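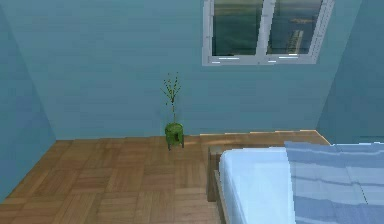
1. Aufgabenstellung

In der Projektarbeit sollten zwei Steuerungen und zwei Kamerapositionen für einen mobilen Manipulator in der Simulation verglichen werden. Der Roboter soll in einem Schlafzimmer eine Topfpflanze anfahren, den Topf greifen und neben dem Bett wieder abstellen. Die Arbeit schließt an das Vorsemester an, in dem nur an einem freistehenden Tisch gegriffen wurde. Betreut wurde sie von Adel Filali.

Die Steuerungen heißen im Folgenden wie im Projektordner: Dendier ist der klassische Regler mit Bahnplanung, Kutine die gelernte Steuerung, die direkt aus dem Kamerabild Bewegungsbefehle ausgibt. Die Simulationsumgebung trägt den Namen Claviria, der Greifer ist das Zweifingermodell Samir aus dem Vorsemester. Am Greifer wurde nichts geändert.

2. Szene

Das Zimmer hat blaue Wände, einen Parkettboden mit Würfelmuster und ein Fenster mit weißem Rahmen. Die Pflanze steht in einem grünen Topf auf dem Boden an der Rückwand, das Bett ein Stück rechts davon. Dazwischen ist der Boden frei. Hinter dem Bett verläuft an der Rückwand eine niedrige Holzstufe, die in der Kollisionsprüfung zunächst fehlte und nachgetragen werden musste.

Für die Bildverarbeitung sind zwei Dinge ungünstig. Das Parkett wechselt von Block zu Block die Faserrichtung und erzeugt dadurch viele Kanten. Die Stängel der Pflanze sind sehr dünn, die Wandfarbe scheint zwischen ihnen durch. Der Topf hebt sich dagegen farblich gut vom Boden ab. Wir haben deshalb früh entschieden, nur den Topf als Greifziel zu verwenden und die Pflanze selbst als Sperrzone zu behandeln.

3. Versuchsaufbau

Verglichen wurden folgende Kombinationen:

Dendier mit Kopfkamera
Dendier mit Handkamera
Kutine mit Kopfkamera
Kutine mit Handkamera

Die Kopfkamera sitzt hoch und blickt schräg nach unten in den Raum. Die Handkamera ist am letzten Armsegment befestigt und schaut am Greifer entlang. Beide liefern nur Farbbilder. Ein Tiefenbild stand in Claviria zwar zur Verfügung, wurde aber weggelassen, damit Kutine und Dendier dieselben Eingangsdaten erhalten.

Je Kombination wurden 50 Läufe mit zufälliger Startposition gefahren. Ein Lauf galt als gelungen, wenn der Topf aufrecht in der Zielzone stand und weder Bett noch Wand berührt wurden. Kippte der Topf nach dem Absetzen um, zählte der Lauf als Fehlversuch. Kutine wurde vorher mit 868 aufgezeichneten Demonstrationen trainiert. Davon stammen 556 aus dem Tischaufbau des Vorsemesters, der Rest wurde im neuen Zimmer per Fernsteuerung aufgenommen.

4. Ergebnisse

Dendier erreichte mit der Kopfkamera die meisten gelungenen Läufe. Die Anfahrt war in allen Läufen sauber, die Fehler traten beim Greifen auf. Meist lag die geschätzte Topfmitte etwas zu weit vorn, sodass die Finger den Rand trafen und den Topf an die Wand schoben. Mit der Handkamera wurde der Griff genauer, dafür ging das Ziel während der Anfahrt oft verloren. Der Regler blieb dann stehen und wartete auf eine neue Erkennung.

Bei Kutine war das Verhältnis umgekehrt. Mit der Handkamera gelang der Griff zuverlässig, sobald der Topf im Bild war. Mit der Kopfkamera verdeckte der eigene Arm den Topf auf den letzten Zentimetern, und die Steuerung schloss den Greifer zu früh. In 19 Läufen wurde dabei ein Stängel eingeklemmt. Diese Fälle haben wir einzeln durchgesehen. Fast immer kam der Arm von oben, vermutlich eine Gewohnheit aus den Demonstrationen am Tisch.

Die Rechenzeit pro Schritt war bei Dendier kürzer und gleichmäßiger. Kutine brauchte beim ersten Bild nach jedem Neustart deutlich länger. Auf die Erfolgsquote hatte das keinen Einfluss, weil die Simulation auf den Befehl wartet. An einem echten Roboter müsste man das gesondert messen.

5. Probleme während der Arbeit

Das Kollisionsmodell des Topfes war in der ersten Version ein einfacher Zylinder. Die Finger fanden daran zwar Halt, beim Absetzen sprang der Topf aber manchmal ein Stück in die Luft. Nach dem Wechsel auf ein feineres Netz verschwand der Effekt, ein Lauf dauerte dadurch jedoch fast doppelt so lange. Alle Läufe mit dem alten Modell wurden verworfen und wiederholt.

Die Reibung zwischen Fingern und Topf wurde von Hand eingestellt. Der Wert ist geschätzt und für beide Steuerungen gleich — für den Vergleich reicht das, als Aussage über einen realen Greifer taugt er nicht.

Im Januar wurde außerdem die Beleuchtung in Claviria umgestellt. Die Farbschwelle von Dendier musste danach neu gesetzt werden. Kutine lief ohne Anpassung weiter, wurde aber nur mit wenigen Läufen nachgeprüft.

6. Weiteres Vorgehen

Für das nächste Semester schlagen wir vor, beide Kameras gemeinsam zu nutzen: die Kopfkamera für die Anfahrt, die Handkamera ab einem festen Abstand zum Topf. Der Umschaltpunkt ist in der Konfigurationsdatei bereits vorgesehen, aber noch nicht getestet. Die Demonstrationen sollten um seitliche Griffe ergänzt werden. Offen ist auch, wie sich beide Steuerungen verhalten, wenn der Topf näher am Bett steht und der Arm weniger Platz hat. Die Startskripte und Protokolle aller gewerteten Läufe liegen im Projektordner, die verworfenen Läufe in einem eigenen Unterordner.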